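Sorting Household Metal for Recycling
Project report, 23 May 2021

Our group wanted to find out how much small metal gets thrown away with regular trash in the Listard neighborhood. We asked 12 households to save theirs until the end of the term. The total weight came to 2153 grams, and 800 grams of that was steel cans.

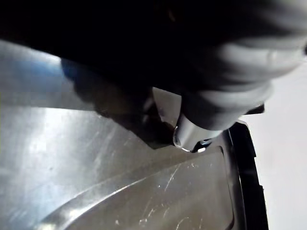 Britta Reuter

Small metal parts were the hardest to sort. A magnet picks up most steel, but it will not pick up aluminum or brass - those we separated by color and weight. Parts with plastic stuck to them went in a separate box and were not weighed.

The scrap yard on Keane Street takes mixed metal but pays less for it. We plan to repeat the collection in June with glass jar lids included.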